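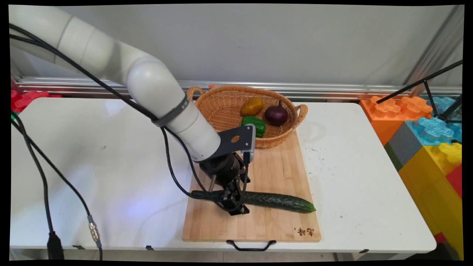
Notes from the Ratdale growers' open day, Wednesday, typed on the bus home so excuse the mess.

Got there 9:40, parking field already half mud. Entry free but they want your name at the gate. Octavian Anghel runs the glasshouses and did the first tour himself - fast walker, quiet voice, stay near the front or you miss it all.

House 1 is cucumbers. 1,620 plants, trained up strings and lowered as they grow, so the bare stem ends up coiled along the floor. Never seen it done that neatly. They pick every day in summer, every other day once September comes. He grows two kinds, a smooth one for the Londgate shops and a bumpy one for the restaurants, and he clearly likes the bumpy one better. Bitterness is mostly uneven watering, he says. So my own crop was my own fault.

House 2, tomatoes, nearly over. Skipped the talk, went for coffee. Coffee bad, cheese scone very good.

Packing shed after that. Small, loud. The Higuchi grading line sorts by weight and does over 1,000 boxes on a busy day. Wasn't running fast while we were there, a belt had been changed that morning and they were still fussing with it. Asked what happens to the crooked ones. Pickles, mostly, and a pig farmer takes the rest.

Tasting table at noon. Three pickles. The dill was too sweet for me, the one with mustard seed I bought two jars of. Also a cold yogurt soup, recipe on a card, which I then left on teh table. If anyone picked one up please send it to me.

Water was the best part of the day. All the roof rain goes to one pond behind House 3 and they haven't touched the town supply since spring. Long question and answer about filters, lost me halfway.

Seed stall: Trurkia had the short ridge type I wanted, last 2 packets, got both. No card reader so bring cash.

Things for next time - boots, a hat (the houses are hot even with the vents open), and get on the 10 o'clock tour, the afternoon one was packed. Bus back is hourly and leaves from the chapel, not the farm gate. Missed one finding that out.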